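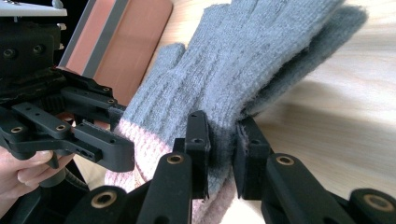 Sonbridge Glove and Mitten Drive Opens Early, and Yes, We Know It's Almost Summer

ESTALMONT, May 25, 2026 – I run the Sonbridge winter drive, and every year I write this announcement in the fall, when everyone else is asking for coats and canned soup at the same time. So we're trying something new! Starting today, the Jara Street Exchange in Estalmont is taking knit gloves, mittens and hats all summer long, while the winter stuff is still sitting in the basket by your back door and you haven't yet shoved it up in the attic.

A little history, for anyone who's new. We started out with a card table and two cardboard boxes, and last winter we handed out 3163 pairs of gloves and mittens through schools, bus stations and the front desk at the Limsakul Building. I'm still amazed by that number. By February, though, we were down to kids' mittens and one very large pair of ski gloves, and I had to send grown-ups away with nothing. I hated that. Adult sizes are what we need most this time, so please think of the big hands in your life.

What we'd love to get: plain knit gloves in any color, gloves with contrasting cuffs, mittens, the stretchy kind that fit almost anybody, fingerless ones too (people who work outdoors ask for those all the time). Wool, acrylic, cotton, mystery yarn from your aunt – it all goes. Hand-knitted pairs are very welcome, and if the thumbs came out a bit different from each other, send them anyway. I knit, and mine never match either.

What we can't use: anything with holes you can put a finger through, rubber or garden gloves, and oven mitts. We got 46 oven mitts last year. They were lovely, and they went to the kitchen at the Limsakul Building, but please don't send more!

Now, about pairing, which is my favorite topic and the one my family has asked me to stop bringing up at dinner. Wash your gloves first and dry them flat. Then lay one on top of the other with the fingers going the same way and the cuffs lined up, and fasten them at the cuff with a safety pin or a loop of yarn. Please don't roll them into a ball like socks. It stretches the cuff, and our sorters have to undo every one to check the size. Flat pairs stack beautifully, and we fit 50 to a bin when they come in that way.

Single gloves are fine too. We keep a singles drawer, and on the first Saturday-morning-feeling day I get to myself, I go through it and match what I can. Gray is the hardest. There are so many grays! Light heather, dark heather, something that looks gray under the lamps and turns out green by the window. If two are close enough and the same size, they become a pair, and I've never had a complaint.

We're also starting a mending table this year. Bring a glove with a loose seam or a cuff that's coming undone and we'll show you how to fix it, or you can leave it with us and we'll do it ourselves. Needles and yarn are there already. If you have leftover balls of yarn at home, even tiny ones, we'd be glad of them, because a fingertip takes hardly any. Pinks and speckled yarns are popular with the younger menders, and I've run out of both.

Drop-off is at the side door of the Jara Street Exchange. There's a bin just inside, and you don't need to ring or sign anything. If you have a lot (one office in Estalmont brought about 55 pairs in a single trip, and I nearly cried), leave a note at the desk first and we'll clear some shelf space for you. Schools, knitting circles and workplaces that would like a collection box of their own can ask at the desk as well. The boxes are free and we'll pick them up when they're full.

Gloves go out again with the first cold mornings. Groups that would like to receive some should put their name down before the end of summer, with a rough idea of adult and child sizes, so we can start setting bins aside.

Contact: Sonbridge Glove and Mitten Drive, front desk, Jara Street Exchange, Estalmont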